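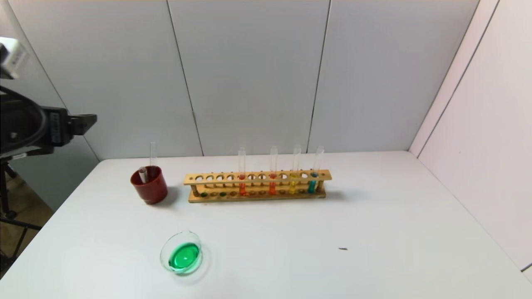
Colour mixing at the table: your questions

I'm Éabha Duggan and I run the coloured water table at Broria. I get asked the same things every week, so I've put my answers in one place!

What's in the tubes?
Tap water and food colouring, nothing fancier. I only put a little in the bottom of each one (you can see the colour perfectly well, and it's far less to mop up). 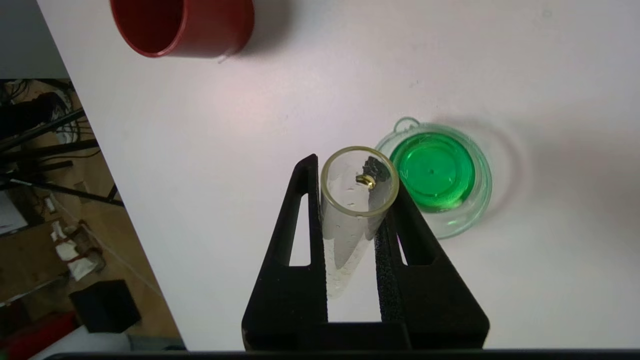 Do I need a proper beaker?
No, but I do love one with a spout. A small jug works too, and I've poured from a mug more than once when everything else was in the sink.

How do I pour without a flood?
Slowly, and with the lip of the jug close to the tube. A thick stream of blue looks gorgeous going in but it fills a narrow tube before you know it. 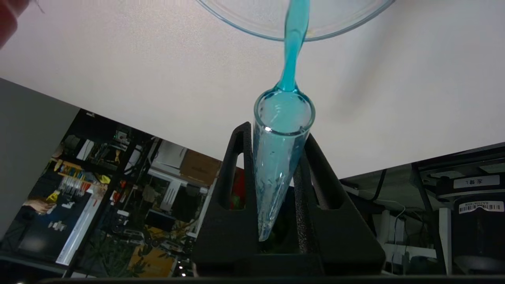 If you do go over the top, kitchen roll first, then a damp cloth. Blue is the worst for staining fingers, so wear old sleeves.

Will it mark a wooden rack?
Mine has, a bit, and I've stopped minding. Wipe drips off the base board while they're fresh.

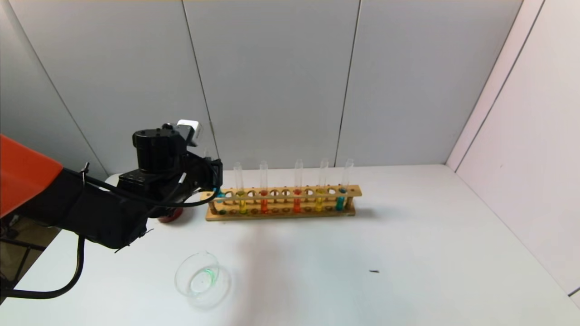

I rinse the tubes in warm water afterwards and stand them upside down on a tea towel overnight. Spare tubes are £3 a pack from me at the door.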